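Virnari Community Support
Stock and Labels > Printing
Ticket: Label sheets creeping down the page, last row unreadable
Opened by: Gladys Tanui
Status: Closed (workaround plus setting change)

Gladys Tanui wrote:

Hello all, I'm hoping somebody can save what's left of my patience! I run the stock side of a small shop that sells beads, buttons and haberdashery bits, and we use Virnari for the stock list and the label printing. Since I moved us to the new version in September the labels won't line up. The top row on each sheet is fine, the second row is a hair low, and by the time you reach the bottom row the product name is sitting across the gap and the barcode is chopped in half. I've got 800 labels to do before our stock take and at the moment every sheet wastes its last two rows.

What I've tried so far: turned the printer off and on (obviously), cleaned the rollers, swapped to a fresh packet of Gokwood label sheets, printed from the other computer, and said some words I won't repeat. Same creep every time, same amount, which makes me think it's a setting and the paper is innocent. The old version printed these same sheets beautifully from the same printer.

Oh, and the odd bit. If I print one single sheet on its own the creep is there, but if I print the built-in test sheet it's perfect. So the printer clearly can do it.

Kjell Ljungberg wrote:

Hi Gladys, that last bit is useful. The test sheet skips your template altogether, so I'd look at the template first. Can you tell me:

Which template you picked, and whether it was carried over from the old version
What the print window says next to Scaling
Whether the page size says A4 or Letter

Letter is shorter than A4 and if the two get mixed up you get a squash or a stretch down the page, just like you describe.

Gladys Tanui wrote:

Thanks Kjell, that was quick! Template is called "Small drawer 11 rows", I made it myself ages ago and it came across with everything else. Page size says A4. Scaling says 100, so I assume that's right? I did try "Fit to page" out of desperation and it made everything smaller and moved the whole lot to the left, so I put it back.

I also tried setting the top margin lower to make up for the drift, and all that did was wreck the top row and improve the bottom one. You'd think I'd have guessed.
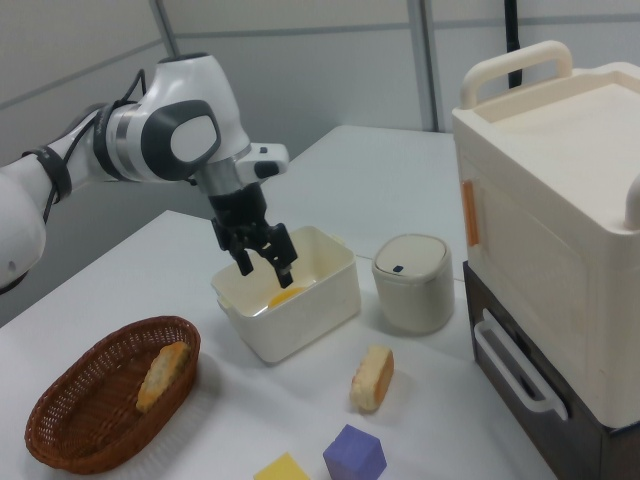

The template I'm using has a row height and a separate gap between rows, and I've now measured both with a steel rule against a blank sheet. The sheet says one thing and Virnari says another, only a tiny difference, but multiplied down the page it would be enough. What I don't understand is that I never changed it. These labels have to be small, mind you, they go on plain open tubs, white plastic with thin walls and a little tab on one side like the one on the table there, and I don't want a label wrapping round a corner. So I can't just switch to the bigger stock template and be done with it. Is there a way to type the height in exactly? When I put the proper figure in, it rounds it as soon as I click away.

Maj-Britt Engebretsen wrote:

Had this very thing! It's the rounding. Older templates were saved in inches, the new version shows them in millimetres and snaps them to whole ones when you open the editor. You don't even have to change anything, just opening it and pressing OK is enough. Did you by any chance open the template to have a look after you updated?

Gladys Tanui wrote:

Oh no. Yes. Yes I did. I went in to admire it.

Kjell Ljungberg wrote:

Maj-Britt has it, I reckon. Try this:

1. Go to Settings, then Units, and tick "Allow part millimetres". It's off to start with.
2. Close Virnari completely and open it again.
3. Open the template, type the row height and the gap from your steel rule, and save it under a new name.
4. Print one sheet on ordinary paper and hold it up to the window behind a label sheet.

Leave the old template where it is for now in case anything else points to it.

Gladys Tanui wrote:

29 Oct 2018, and I'd like it recorded as a very good day! Ticked the box, restarted, typed the figures in, and the bottom row is bang in the middle of its label. I've run 200 so far and checked every sheet like a hawk. Not one chopped barcode.

One small leftover: my saved print jobs still pick the old template, so I have to choose the new one by hand each time. Is there a way round that or do I just live with it?

Kjell Ljungberg wrote:

You'll have to make the saved jobs again, sorry. They remember the template they were made with. If you've only a few it's a couple of minutes' work.

Gladys Tanui wrote:

Only four, so that's my tea break sorted. Thank you both so much, please close this one.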